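Laltcombe Lock & Key Forum > Shop Talk > Certification, classes and dues

Thread: Is the Cullent recert worth it for a one-van shop?

pinstack_dale
Started 10/5/25

Okay, I need some opinions before I send these people more money. My Cullent card runs out in January and the renewal packet showed up last week. They want 16 hours of class time now, plus the practical bench test, and the bench test is only being held in Laltcombe, which for me means a motel and a day and a half of no calls.

I've carried the card since I started on my own. It's on the van, it's on my invoices, and I have had maybe two customers ever ask me what it meant (one of them thought it was a radio station). I'm a one-man shop doing mostly house rekeys, car lockouts and a little storefront work. So what am I paying for?

Not trying to start a fight, I know some of you teach these classes. I'd just like to hear from other small shops.

keyway_kat
Keep it. I nearly let mine go and then a property manager with 63 units asked for it in writing before she'd even look at my bid. I got that job and I still have it. Homeowners don't care, but the people with a lot of doors have a form to fill out and there's a box on the form.

oldbrass
I'll be the grouch. I dropped Cullent years ago and my phone rings exactly as much as it used to. The classes used to be good. You'd sit down next to a fellow who'd been opening safes since before you were born and you'd learn more at lunch than you did all morning. Last one I went to was a guy reading slides about social media. I can be bored at home for free.

pinstack_dale
Ha, that's sort of what I'm scared of. Kat, did she want Cullent by name or just "certified"?

keyway_kat
Just "certified or equivalent," now that I dig out the email. But I wouldn't want to be the one explaining what my equivalent is.

graphite_guy
I teach the interchangeable core section, so take this with however much salt you like. The slides thing was a fair complaint and it got thrown out. Most of the 16 hours is hands on a bench now, and you can do the code and law part from your kitchen table. The bench test has to be in person because people were, how do I put this, getting help with it.

Also the class list is a lot better than it was. There's one on the Boros cylinders that I'd sit through myself if I weren't working that day. Those are popping up on every small office remodel in my area and I watched a good locksmith ruin one by treating it like the old style.

oldbrass
Boros puts out a perfectly good manual. I read it. Didn't cost me a motel.

graphite_guy
And you're the kind of guy who reads the manual. I've met the other kind, I get their leftovers!

tumbler_tess
Can I jump in with a smaller question? I'm going for my first card, not a renewal. The packet says bring your own practice cylinders and I have no idea how many or where everybody gets them. I ordered a batch from Witetent and it's been a week with no tracking.

keyway_kat
Witetent is slow but they come through. Mine always go quiet for ages and then land on the porch all at once. Call them, don't email, the email goes into a hole. And bring more springs than you think you'll need, along with your own follower. The loaners at the test have been dropped on concrete by every nervous person in the state.

van_life_locks
Slow shipping is a common complaint. My guess is that half of you don't write your suite number down.

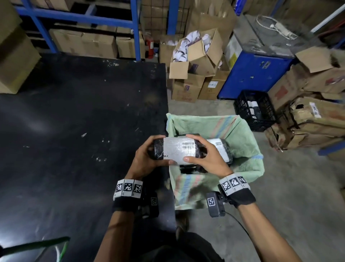
Black plastic parcel with the label wrapped around the middle

On the actual topic, I'm with Kat, keep the card. I got a discount on my bond for having it. Wasn't huge but it covered a good piece of the dues, and you have to ask because they sure won't bring it up. Dale, have you asked your insurance person?

pinstack_dale
I have not. Never even crossed my mind. Calling tomorrow.

oldbrass
Well now I'm annoyed, because I never asked either, and I had that card a long time.

tumbler_tess
Thank you Kat! Called Witetent and got a real person. She said it left their place already and the tracking just wasn't attached to my order. Still don't know how many cylinders to bring though.

graphite_guy
Tess, bring six if you can. You'll use four. Make sure they're pinned and working before you come, because you'd be surprised how many folks show up with a bag of parts and want to know where the key is. And practice with the clock running. Plenty of people know the work fine and then freeze up when somebody stands behind them with a clipboard.

tumbler_tess
That is exactly what I'm going to do, I can feel it already.

rekey_ron
Different take. I quit Cullent and put the money in advertising, roughly $100 a month, and it paid for itself fast. For house work I'd pick ads over the card every time. Dale says himself he does mostly rekeys and lockouts. Why would he chase property managers if he doesn't want that work?

keyway_kat
Because lockouts at 2 in the morning get old, Ron. I did them until my knees quit. The steady accounts are what let me turn my phone off at night.

rekey_ron
Fair, but that's a business plan, and he asked about a card. You can go get accounts without it. I have three and not one of them ever asked.

keyway_kat
And the one that asked me is worth more than all my lockouts put together. We can both be right, I guess it depends on who picks up the phone at the other end.

pinstack_dale
Update for anybody following along. Insurance lady says yes, there is a discount for a current card, and no, I can't get it for the years I didn't ask (I tried). It comes to a little under half the renewal. That plus the Boros class has me leaning toward going. I've been sending those jobs to a buddy across town and he's started to look a bit too happy when I call.

Graphite, is the Boros class the same trip as the bench test or do I have to come back for it?

graphite_guy
Same trip, day before. Sign up early though, it's a small room and it was full last time.

oldbrass
If you go, tell me whether lunch is any good. I might renew for the lunch.

tumbler_tess
My box came!! Going to go pin cylinders until I can't see straight. Dale, I'll be the one shaking at the end bench.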